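# The Sellurby Lantern Walk: what we learned from planning a small fun run

Our group chose to plan a charity fun run for our events module, and I'm glad we did, even if it ate most of our autumn! The Lantern Walk (you can run it too, lots of people asked) is a 10 km loop starting and ending in Sellurby, with a shorter route for families, and it takes place in November.
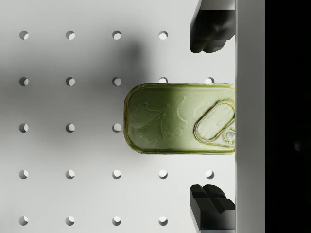
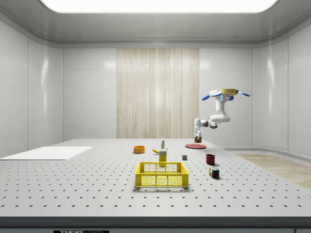
A reply to our first draft plan came from the Bolluvura running club: please don't start everyone at once, the lane by the mill is narrow and pushchairs get stuck behind the keen ones. We took that to heart and split the field into waves of 70, with walkers and families going last.

Entries had reached 262 when we wrote this up, which was more than we had dared hope for – our tutor group had guessed far lower. Fees and early donations came to £1241 before costs. The biggest bill so far is for the race numbers, printed by Wurkska, and Tsolakis bakery has kindly promised buns for the finish.

If we did it again, we would ask for the road permission much earlier. We sent the form in late, then had to redraw the map twice, and for a whole fortnight we couldn't tell entrants where to park. The marshal rota still has two gaps near the footbridge, and we are asking the sixth form to fill them.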